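Home | Equipment | Budget | FAQ | Contact

Planning a Gripper Purchase: Frequently Asked Questions
Posted in July by Jamila Begum
2 min read

What does the standard order include?
Two Starnel hand-held grippers, one charging dock and a set of spare finger pads. Mounts and storage cards go on a separate line of the request form.

Can we start with one unit?
Yes, but the lead time is the same. A second unit ordered later is a new request and goes through approval again.

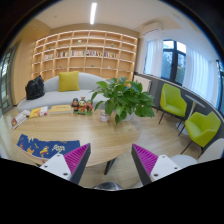
Olivares Site – Equipment Planning Group

Do we need a dedicated room?
No. A lounge with a round table, books and a potted plant is an acceptable work area. List the furniture on the site form so that the hours can be planned.

How many hours should we budget?
Plan on 70 operator hours per site. Setup time is charged to the project – not to the equipment line.

What do replacement pads cost?
Allow $200 per site for the first order. Pads are stocked at Drindau and ship with the monthly delivery.

Who signs the request?
Cristóbal Mansilla signs for equipment. Requests under the Lilimo project also need the project code in field 2.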